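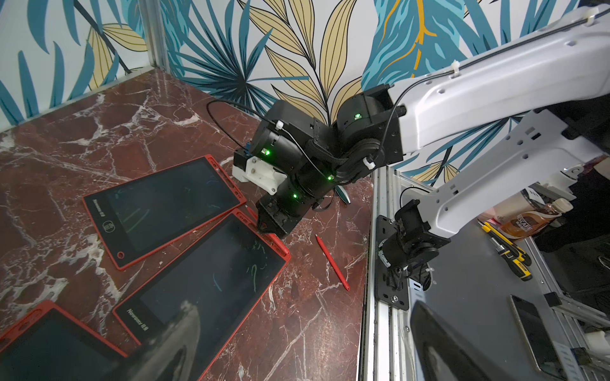 Dilitz Condo Listings

A table of condo and apartment listings from the Masdale area, put together for people who want to compare buildings. Maintained by Tài Phùng.

What's in it

There are 3,000 rows, one per listing. A unit that was listed twice has two rows, and both carry the same unit_id. The files are:

listings.csv – the main table
buildings.csv – one row per building, joined on building_id
notes.txt – spelling fixes and merged addresses

Main columns

unit_id: text, stable between releases
building_id: text
floor: whole number, ground floor is 1
beds: whole number, studios are 0
area_sqft: interior only, balconies left out
ask_price: US dollars, as first listed
fee_monthly: building fee, blank if the listing didn't give one
parking: yes, no or blank

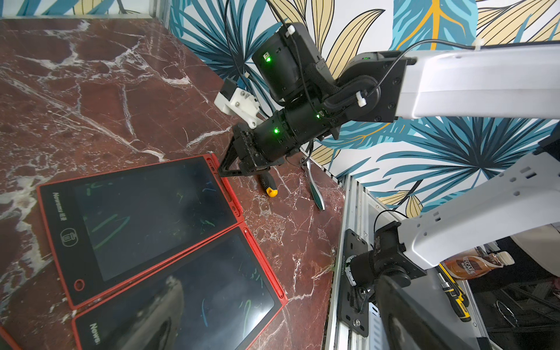 Blank and "no" mean different things in the parking column. Please don't fill the blanks before you count anything. The same goes for fee_monthly, where a zero is a real zero.

Where it comes from

Listings were typed in from the public pages of two local agencies, Eynon and Zandora. Eynon gives floor area to the nearest foot. Zandora rounds, so its figures bunch up and small differences between its units don't mean much. The agency column tells you which is which.

Known problems

Some 40 rows have a floor number higher than the building has floors. These are mostly buildings that skip a number in the elevator. They are left as listed.
Price cuts are not tracked. Sale prices are not included at all.
Version 2 used a different building_id. Don't mix it with version 3.

Updates

The next release is planned for May. Send corrections as a plain list of unit_id, column and new value – screenshots are hard to work from.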